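What the Sign at Ciltley Priory Leaves Out

The new visitor panel went up beside the north door of Ciltley Priory in December, and a number of you have written to ask what I think of it. It's handsome. The lettering is large, the map is clear, and whoever chose the paper stock for the leaflet deserves a raise. I only wish I believed more of what it says.

Start with the founding. The panel tells us the priory was built by a knight who had come home from his travels and promised a church to the saint who brought him safely over the water. Lovely story. I've been hearing it since I was a child, and in all that time I have never been shown a piece of paper older than the parish guidebook that says so. The earliest rent roll anyone can produce mentions a prior, a mill, two fishponds and a quarrel over a hedge. It doesn't mention a knight. If there was one, he must have been the only benefactor in the county who didn't want his name on something.

Then we have the pilgrims. According to the leaflet, Ciltley was "an important stop" on the road to the shrine at Himavby, and the worn steps on the south side are put down to centuries of their feet. I walked the supposed route last spring with an old survey map and a sandwich. It's 27 miles from the Jutstead bridge to the priory by the lane that the leaflet favors, and a good deal shorter by the ridge, which skips Ciltley altogether. You have to wonder why anybody with sore feet would choose the long way. There might be an answer. A relic would do it, or a free meal. But the leaflet doesn't offer one, and it doesn't mention the ridge.

The steps are a separate matter. Obinna Ogunleye, who has spent more time on his knees in that building than any monk, looked at them for me with a flashlight and a mason's rule. His view is that the treads were turned over and relaid at least once, with the hollow side down, and that the wear we see now came after. The south door was the way into a grain store for a long while after the monks left. Men carrying sacks will wear out a stone as well as a pilgrim will, and probably quicker.

"People want it to be pilgrims," he told me. "I'd like it to be pilgrims. But look at the scrape marks, those are from a barrow."

I should say that Obinna and I don't agree on everything. He thinks the chapter house vault is original. I think it's a repair, and a clumsy one, and we've had that argument in the rain more than once.

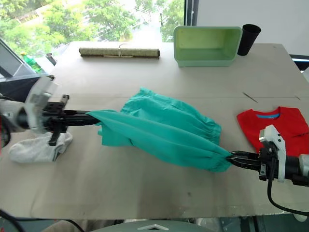

The crypt gives me more trouble than the rest put together. The panel calls it "Saxon" with no question mark. What the evidence amounts to is one short stretch of herringbone masonry behind the boiler, a carved stone that was found face down in the garden, and the opinion of a visiting clergyman who stayed for lunch. Herringbone work turns up in all sorts of walls, some of them a good bit later than people like to think. The carved stone could have come from anywhere. I've nothing against the clergyman, but he wrote up five churches that summer and found every one of them to be Saxon.

There's also the number of monks. The leaflet says 60. I can't find where that comes from. The dormitory range, if you pace it out between the surviving wall ends, would have slept perhaps a third of that in any comfort, and the refectory is smaller still. A house that size with that many brothers would have needed far more land than the rent roll shows. My guess is that somebody copied the figure from Rana Abbey, which was a much bigger place and really did have the barns to prove it, and it has been passed along ever since. I'd be glad to be corrected. Send me the source and I'll print it in the next issue, along with an apology.

Now, a few readers will say it does no harm. The panel brings people in, people put coins in the box, and the roof over the north aisle is not going to fix itself. I understand that. The box matters. But I've stood by that door and listened to visitors, and the thing they stop at is hardly ever the knight. They stop at the plain stuff, the mill race you can still trace through the nettles, the mason's marks on the third pier, and the patch of wall where somebody cut a game board into the bench. All of it is there to put a finger on, and the panel gives it one line — at the bottom, below the parking notice.

The older guidebook, for all its faults, did this better. It ran to 203 pages, had a hideous brown cover, and used the word "perhaps" as often as it needed to. You came away knowing which parts were solid and which were somebody's hunch. A few copies are still in the vestry cupboard if you ask for the key, and the fold-out plan at the back is worth the bother, though the scale bar on it is wrong.

I have sent a list of suggested changes to the people responsible for the panel. They thanked me and said the wording would be looked at when it's next reprinted. I asked when that might be, and I'm still waiting to hear.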